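Skomotero 相談ひろば > 住まい・DIY > 床と木の家具

木の床と木のテーブル、オイルの塗り直しってどこまで自分でやれる？

Dong-geon Cha

築古の賃貸じゃなくて持ち家です、先に書いておきます。居間の床が無垢で、テーブルも木。どっちも前の持ち主がオイル仕上げにしていたらしく、書類に「植物油系」とだけ書いてある。製品名なし。

で、5月に実家の親が泊まりに来るのでその前に何とかしたい。困っているのは次のあたり。

・テーブルにコップの輪じみ。白っぽいのと黒っぽいのが両方ある
・床は窓際だけカサカサで、靴下が引っかかる
・床とテーブルの色味が違うので、同じオイルでいいのか不明

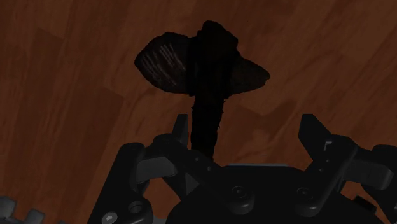

とりあえず紙やすりは買いました。100番と200番。店に200番って書いてあったけど、ネットの記事だと240番とか出てきてよく分からない。オイルはFlavauの缶が家にあって、開封済みで2年くらい経ってます。ふたを開けたら表面に膜みたいなのが張ってた。これ使えますか。

業者に聞いたら床だけで2433と言われて、え？と思ったら1平米あたりの円でした。安いのか高いのかも分からん。下地の研磨は別料金だそうです。

急いでいるので箇条書きでもいいです。よろしくお願いします。

ベストアンサー
Zineck

家具の補修を仕事でやってたことがあります。今は違う仕事。順番に書きます。

まず膜の張ったオイルは捨ててください。膜を取れば使えると言う人もいるけど、固まりかけの粒が混ざるとテーブルの表面でザラザラになって、結局削り直しです。缶は新しいのを買った方が早い。

捨て方は自治体のルールで。染みこませた布は要注意、丸めてゴミ箱に入れると自然発火することがあります。本当に燃えます。水に浸して、ビニール袋に入れて口をしばってから出す。使い終わったらすぐ。あとで、はダメ。

番手は、輪じみのところだけ100番で軽く、そのあと200番で全体。いきなり全体を100番でやると横傷だらけになって泣きます。木目に沿って動かすこと。電動サンダーは持ってないなら今回は要らないです、手でいけます。当て木だけは使って。

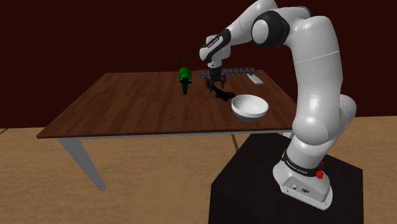

木のテーブルとアーム。

白い輪じみは水分が塗膜に入っただけのことが多いので、軽い研磨とオイルでだいたい消えます。黒いのは鉄分と木のタンニンが反応したやつかも。これは削っても深いと残る。シュウ酸で抜く方法もあるけど、手袋と換気が必須だし、抜いた後に水拭きを何回もやらないといけない。親御さんが来るまでに間に合わせたいなら、黒いのは薄くなればOKくらいの気持ちで。

オイルを塗る手順

1. 削り粉を掃除機で吸って、固くしぼった布で拭いて、乾かす。生乾きで塗らない
2. 目立たない所、天板の裏とかで試し塗り。色はけっこう濃くなります
3. 薄く塗って15分から30分置いて、残ったのを全部ふき取る。ここをさぼるとベタベタがずっと残る 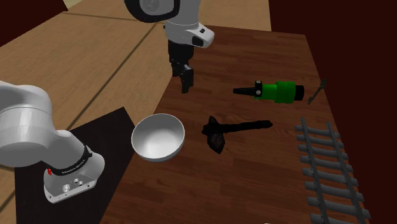
4. 一晩置いて、番手を上げて（400番くらい）軽くなでてから2回目。ふき取りも同じ
5. できれば1週間は物を置かない。無理なら2日は我慢

床とテーブルは別のオイルにした方がいいと思います。床用は滑りにくさとか摩耗を考えて作ってあるので。テーブルは食べ物を置くから、硬化後に食器OKの表示があるものを選んでください。色味の違いは無理にそろえなくていい、木が違えばどうせ同じ色にはならないです。

追記　窓際のカサカサは、床全部やらずにその部分だけでも大丈夫。板の継ぎ目で区切って塗ると境目が目立ちません。途中で止めると線が出ます。

質問者からのお礼

めちゃくちゃ助かりました！布が燃えるのは知らなかった、危うく丸めて捨てるとこでした。黒い輪じみは今回はあきらめてランチョンマットでかくします。

そのほかの回答
Son

うちは蜜蝋ワックスだけで10年やってます。特に問題なし。338円のやつ。オイルとかめんどくさいし、輪じみも味だと思えば気にならないですよ。

業者の値段は地域で全然違うので、相見積り取ってみては。研磨別なら総額で比べないと意味ないです。あと家具をどかす料金も別に取られる事があるから、そこも聞いといた方がいいかも。

コメント（Zineck）
ワックスの上からはオイルが入っていかないので、先にワックスを塗っちゃうと後で困ります。塗るならオイルが乾いてからで。

コメント（Son）
そうなんだ、それは知りませんでいた。うちはもうワックスで行きます。

この相談は回答の受付を終了しました。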